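Two-Arm Plate Cell – Monthly Safety Checklist, September, with comments
Site: Weltent workshop. Cell name: Liltodov.

I have kept last month's order so the two sheets can sit side by side. Comments are longer than usual this time on account of the dropped-plate fault, and I hope you'll bear with me, as I'd sooner write too much than leave the next person guessing.

1. Emergency stop, both buttons
Pass. Pressed each one with the arms moving slowly and both arms held where they were. The button by the door is a little stiff – a firm push does it, but please mention it if it gets worse.

2. Tabletop and reach area
Pass. Tabletop wiped down before the run. Nothing belonging to the operator should be left within reach of either arm, and that goes for coffee cups too, dear friends.

3. Cables
Pass with comment. The black cables on the arms show no nicks at the bends. The white cables on the floor under the table are still lying where a foot could catch them. I'd like them in a cover before the next check.
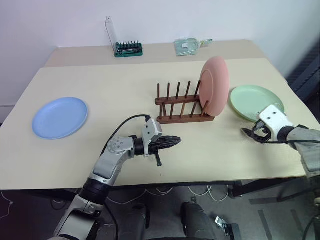 Þórarinsdóttir adds that the floor cables were on her list in the spring as well, and that she would rather see the cell shut for a morning than have somebody trip while reaching for the stop button. She has asked for the cover to be ordered under the Flokeck account.

I agree with every word, and the order form is on the desk.

4. Fault review: plate released in mid-air
Fail, now under watch. On run 19 the right gripper let go of a plate on its way to the rack. It landed on the tabletop and rolled off the front. No one was hurt and the plate survived, which was kind of it. The log shows the grip force sagging for 2 seconds before the fingers opened, and the program carried on as though it still had hold of something. That second part worries me more than the first! An arm that has lost its load ought to stop and say so.

What we changed:
– Arm speed held at 70 percent until further notice
– Lost-grip alarm turned on for both arms (it had been off since the last update)
– Finger pads cleaned, and the right pair put down for replacement

5. Carrying a plate between the arms
Pass at reduced speed. Watch for the plate tilting in the fingers and for the two arms coming close together over the middle of the table. Stand back from the front edge while anything is in the air.
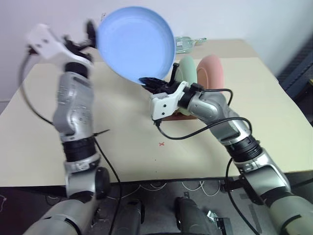 Would it be worth keeping the lower speed for good? asks Nivaldo Marinho. The rack gets filled either way, and he finds the slower arms much easier to keep an eye on from the operator's chair.

I'm inclined to say yes, though I'd like to see the new pads on first so that we know which of the two changes did us the good.

6. Finger pads and rim grip
Open. The fingers should take the rim from both sides, one inside and one outside, before any lift begins. Check this at the wrist camera view as well as by eye. If the pads look shiny or feel slick, stop and clean them. Pads are due at 1000 cycles, and I'm afraid we let the right pair run past that.

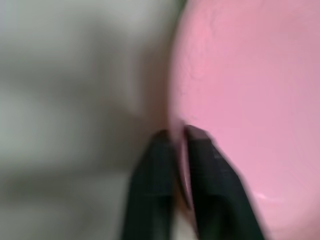 Checklist and comments by Nivaldo Marinho, Weltent workshop

7. Restart after a stop
Pass. Arms go home one at a time, left first. Please take any plate out of the fingers by hand only once the power light is off, however tempting it is to just grab it.

8. Sign-off
Cell may run with an operator present. No unattended runs until item 6 is closed. I'll come by with the new pads as soon as they arrive, and if the alarm sounds before then, leave everything as it is and call me – I don't mind the hour.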